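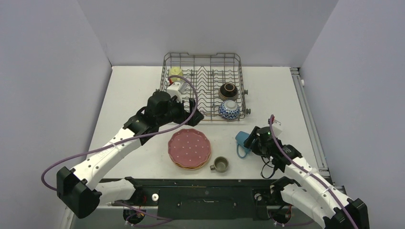
White film on dishes after hand washing, Kollton twin-tank softener, ticket reopened. Customer reports that the film came back two weeks after the first visit and is worse on glazed ware than on glass. Dishes are washed by hand and air dried; there is no dishwasher in the house. Bowls that dry upside down in a wire rack, like the brown one with the tan rim and the white one with the blue zig-zags, tend to hold the last water along the rim, so a hard water ring shows there before it shows anywhere else. Customer was asked to check rims first and report back.

Posted 27th April by Hường Thái, Ukimitz Water Support

Status: Closed, fixed
Product: Kollton twin-tank softener, mechanical meter valve
Reported by: Quyên Vương
Assigned to: Hường Thái, then Lộc Cù
Previous visit: October, bypass valve replaced

Summary of problem

Film on dishes, soap not lathering well in the kitchen, normal lather in the upstairs bathroom. No pressure loss. No error on the unit because the valve is mechanical and has no display. Salt level in the brine tank has not dropped noticeably in three weeks, according to the customer.

Entry 1, Hường Thái

Called customer. Asked for a test strip reading at the kitchen cold tap. Reading was 200 ppm. Outdoor spigot, which is plumbed ahead of the softener, reads the same. So the kitchen cold line is getting raw water, or close to it.

Asked for a reading at the bathroom cold tap upstairs. Strip came out at 100 ppm. Two taps in the same house should not differ like this if both are fed by the softener. Told customer to stop using the old strips (the tube had been left open under the sink) and sent a new pack of Grurketti strips.

Entry 2, Hường Thái

New strips arrived. Kitchen cold tap unchanged. Bathroom cold tap also unchanged, so the old strips were fine after all. Kitchen hot tap matches the bathroom.

Walked customer through the bypass check by phone. Both handles are in line with the pipe, service position. Customer closed the softener inlet handle for one minute with the kitchen cold tap open. Flow did not change at all. Repeated with the bathroom tap and flow stopped.

Conclusion at this stage: the kitchen cold tap is not fed through the softener. Some builders do this on purpose so that drinking water stays unsoftened. Customer bought the house used and has no plumbing drawing.

This explains the kitchen cold reading. It does not explain why the softened side still reads 100 ppm when it should be near zero, or why the salt is not moving. Two separate faults. Keeping both on this ticket.

Entry 3, Lộc Cù

Took over the ticket. Asked customer to start a manual regeneration and stay with the unit through the brine draw step. Customer marked the water line in the brine tank with tape before starting.

Result: drain line ran during backwash. During brine draw the drain line ran at a trickle and the water in the brine tank did not go down past the tape. During refill the level rose slightly.

No draw means one of the following on this valve: plugged injector, air leak in the brine line, stuck safety float, or a drain line restriction. Backwash flow at the drain sounded normal to the customer, so drain restriction is low on the list. Asked for the brine line to be pulled at the valve and checked with a thumb over the port during draw. Customer felt no suction.

Next step is the injector.

Entry 4, Lộc Cù

Customer declined to open the valve without a technician, which is reasonable -- the injector cap screws are short and easy to cross-thread. Booked Phong Dương for a site visit.

Parts sent with him: injector and screen kit, cap gasket, silicone grease, one brine line ferrule.

Entry 5, Phong Dương, on site

Bypassed the unit and relieved pressure. Removed injector cap. Screen was packed with fine brown sediment and one shred of white thread tape. The tape is most likely from the bypass work in October. Injector throat was partly blocked by the same material.

Cleaned the throat with a wood toothpick, not wire. Replaced the screen and gasket. Refitted the cap and tightened screws in a cross pattern. Checked the safety float, moves freely. Ferrule on the brine line was fine and was left alone.

Returned to service and ran a manual regeneration. Good suction at the brine port. Level in the brine tank dropped below the tape within a few minutes. Broke up a salt bridge above the water line with a broom handle. The bridge was hiding a gap of several inches, so the tank had looked fuller than it was.

Meter dial was set for softer water than this house has. Reset it to match the raw reading. Ran the second tank through a cycle as well.

Bathroom cold tap after both cycles: strip shows the lowest color block. Kitchen hot was slower to clear since the water heater was still full of the old water. Ran it until it matched.

Traced the kitchen cold line in the crawl space. It tees off ahead of the softener next to the line for the outdoor spigot. Work is clean and looks original. Did not change it.

Charge for visit: 139, parts included. Half credited because of the thread tape.

Entry 6, Lộc Cù

Discussed the kitchen cold line with customer. Options given:

Leave it as it is, wash and rinse with hot or mixed water, and expect some spotting if dishes are rinsed cold.

Have a plumber move the tee so the kitchen cold line is softened. We do not do this work under the service plan.

Customer prefers the taste of the raw water and will leave the tee where it is. For existing film: soak in one part white vinegar to four parts warm water, ten minutes, then rinse. Do not soak pieces with metallic trim.

Entry 7, Hường Thái

Follow-up call. Salt is going down. Soap lathers on the hot side. Film is gone from the bowls after the vinegar soak, and has not come back on anything rinsed warm. One glass rinsed cold had a faint ring, as expected.

Customer asked if potassium chloride can be used in place of salt. It can, but the meter setting has to be raised. Sent the Kollton setting sheet, plus the pages on the Erdős sediment prefilter, which would keep most of that brown material out of the injector. No order placed yet.

Internal note: first visit checklist should include a strip reading at the kitchen cold and hot taps separately, and a screen check after any bypass replacement. Passed to Phong Dương for the field sheet.

Closing ticket.

Ukimitz Water Support | Contact us | Copyright Ukimitz, all rights reserved | Back to top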